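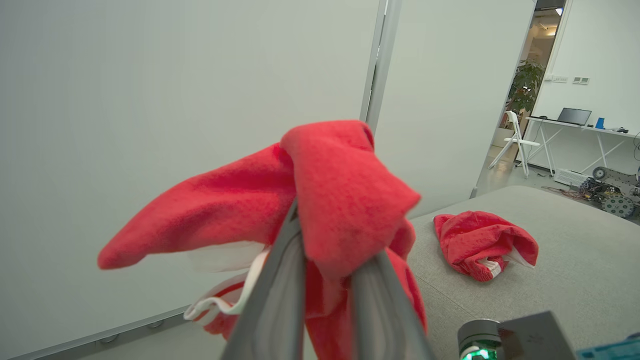 Clencombe walking route reopens to the lighthouse

The coast path between Clencombe harbor and the old lighthouse is open again over its full length. The middle section had been closed after part of the bank slipped, and visitors were being sent inland along the farm road. The new line runs a little higher than the old one and rejoins it just past the second stream.

From the harbor to the lighthouse is now 13 kilometers one way. Most people who walk it take the bus back. The bus stops at the lighthouse parking lot, on the side away from the sea, and the timetable is posted inside the shelter. The last one leaves well before sunset in winter, so check the time before you set off. There is no taxi stand at that end, and phone coverage is poor until you are back over the hill.

The climb to the gallery at the top of the tower is 78 steps on a spiral stair. It is narrow, and people going up wait for people coming down. Large backpacks have to be left at the desk. Children are welcome but must be able to climb the stair on their own feet, as carriers are not allowed above the first landing.

Tickets and hours

The lighthouse ticket now includes the small museum in the keepers' house. Visitors aged 65 and over pay the reduced rate, as do students with a card. The desk takes cards and cash. The museum has labels in English in three of its four rooms. The fourth room, on the fishing fleet, is due to have them by next August.

The gallery closes in high wind, sometimes at short notice. If that happens the museum stays open and the ticket can be used again on another day during the same season. Keep the stub.

The ferry to Shek

Shek is the island you see straight out from the lighthouse. The boat does not leave from there. It goes from Clencombe harbor, from the pier behind the fish market, and the crossing takes a little under an hour in calm water. The winter timetable begins on 04/12/2018 and has two sailings each way instead of four. The early boat gives you enough time to walk to the temple and back and have lunch. The later one does not, unless you are staying the night.

The temple is known for its bell, and most of the day visitors go straight to it. The cedar walk behind the main hall is worth the extra half hour. It starts at the small gate to the left of the bell and comes out near the school. Stone steps on the lower part are slippery after rain — wear shoes with some grip.

Shek receives 3,000 visitors in a normal month and many more during the lantern festival. Rooms for the festival nights are usually gone long before. Perkis, the guesthouse by the pier, keeps a waiting list and will call if something opens up. Adeck, farther up the hill, is open to members of walking clubs first and to everyone else after that. Both serve dinner only if you order it by noon.

Getting around on the island

Bicycles can be rented at the pier. The road around the island is paved except for the northern end, which is gravel and steep — it is easier to go clockwise. The one general store closes for lunch. Drinking water is available at the pier, the temple and the campground, although the campground tap is shut off during the winter months.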